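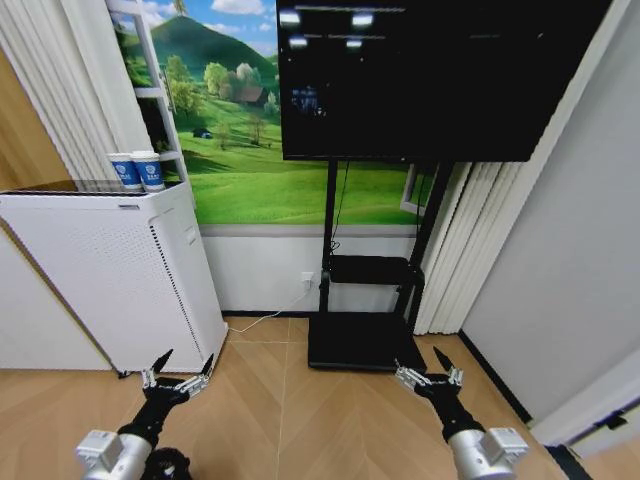
Wading below the Cemska weir in spring - should we stop it?

Nadja_S
I would like to ask the opinion of the members about the stretch of the Cemska below the old weir. In the last two springs I saw many anglers walk straight across the gravel in April, and this is the same gravel where the grayling spawn. In the rules of the club I find only that we may not fish for grayling before the middle of May. About the feet of the angler I find nothing.

My proposal is simple. From March until the end of May we do not wade on the 400 meters from the weir down to the footbridge. Fishing for trout from the bank stays allowed. What do you think?

Nadja Stöckli

troutbum_geltport
With respect, no. You can't fish that stretch from the bank. The left side is all alder and the right side is private as far as the pump house. So "no wading" means "no fishing" and we should call it that.

Nadja_S
I understand the point about the alders. But I fished there from the right bank in May, with a short rod and a roll cast, between the pump house and the footbridge. It is not comfortable. It is possible.

y.ventura
I am for it. I walked the stretch with polarized glasses in the second half of April and there were grayling on the gravel in two places, the tail of the weir pool and the long glide under the leaning willow. The eggs are very shallow in the stones, much less deep than trout eggs. One boot is enough.

Maybe the whole length is not necessary. If we mark those two places with a rope and a sign, the people can still cross at the rocks in the middle.

Yolotzin

oldreel
Been fishing the Cemska longer than most here and the grayling come and go. There were bad years when hardly anybody waded and good years when the place was full of people. Look at the cormorants in January before you look at my boots.

Nadja_S
Oldreel, I do not say that the boots are the only reason. The cormorants are a problem also in my opinion. But for the cormorants we need a permission from the district, and for our boots we need only ourselves. 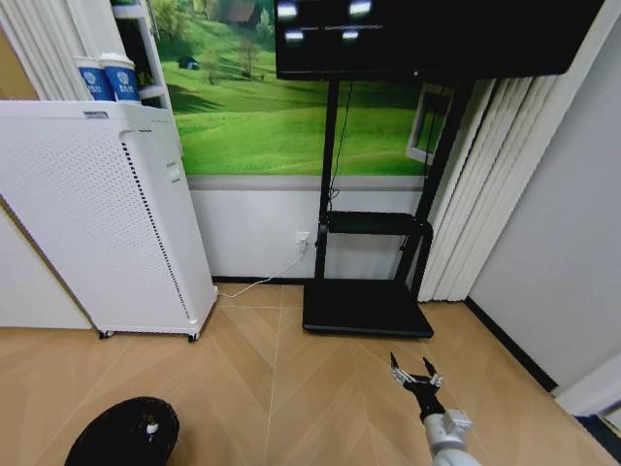
Skolwood Angling Club - River Section

Montserrat P.
Moving this thread from General to River Section, so it stays together with the other posts about the Cemska. Please keep it on the subject. The cormorant thread is open again, you can find it one page back.

For your information, the electrofishing last fall gave 934 grayling for our whole water, from the weir to the mouth at Geltport. The time before it was 1103. The flow was higher on the second survey, so please be careful with the comparison.

Montserrat Pacheco

troutbum_geltport
So it's down, but the count was made in higher water, and when the water is up you miss fish. I don't see a case for closing anything on that.

y.ventura
You also do not see a case for leaving it open :) For me the number is not the question. We know where they spawn and we know when.

carre_sev
I fish more on the Nam, where they have had such a rule for some years. There it is done with the rope and the sign, like Yolotzin writes. In the first spring people complained a lot. Now they go around. One practical thing: they put the rope on posts on the bank and not in the water, otherwise it collects all the weed and the first flood takes it away.

Also the end of May is too late, I think. On the Nam they open again on the day when the grayling season opens. Then there is one date to remember and not two.

oldreel
One date I can live with. Rope on the two spots, fine. The whole stretch, I vote against.

Nadja_S
Thank you, Séverine, this is very useful. I would accept the two places with the rope and the date of the grayling opening. I only ask that we make the lower place a little bigger than the visible gravel, down to the big flat stone, as the fish rest there between the spawning.

troutbum_geltport
How far is the flat stone from the crossing? If the rope runs past the rocks you have closed the crossing as well.

Nadja_S
It ends well above the rocks. I can go there when the water is lower and measure with the tape, and I will write the result here. If somebody wants to come with me, I start from the footbridge at 8 in the morning and I have a spare pair of waders in size 42.

oldreel
Bring the waders, mine leak.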